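Hand-held gripper demos vs teleop for thin-rimmed things – our numbers so far
Forum > Manipulation > Data and training

pumphrey_c
First post of the thread, so the picture goes at the top.

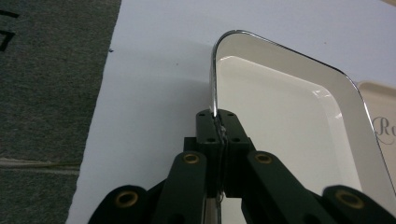
What we tried

Hi all, Catrin here from the Gethin project. We wanted to know if demos done by hand with the green gripper would teach a policy to pick up trays by the rim as well as teleop demos do. We recorded 410 by hand and the same number by teleop, then trained the same model on each set. Over 2,000 test grasps per policy, the hand-held one dropped or missed 18 fewer trays in every hundred. I was really chuffed with that! The glossy white tray with the shiny rim is the sort we had most bother with – the pads have to close either side of a thin wall and there isn't much room for error.

milard_fan
Nice, but was it the same person doing both sets? If your teleop people were new to it you've measured practice and not much else.

pumphrey_c
Fair. Three of us did both, and I'm the worst at teleop by a long way. Taking my demos out shrinks the gap but doesn't close it. I'll put the split up once I've tidied the sheet.

ryszard_k
I don't buy it yet. We did something close to this in May on the Cotido arm and teleop came out slightly ahead. Our guess was that people move too fast with a tool in their hand and the arm can't keep up. Did you slow the playback down?

pumphrey_c
Yes, Ryszard, we stretched anything the arm couldn't follow. That was 23 demos, so hardly any. Were you grabbing by the rim, or the whole body?

ryszard_k
Whole body, mugs and tubs mostly. OK, that may be the difference. I still think you should try it with a second arm before you write it up.

piven_bits
Do you mask the fingers out of the view before training? We found it mattered more than the number of demos.

pumphrey_c
No, we leave them in. Happy to run it masked next week if you send me your settings.

piven_bits
Sent you a message.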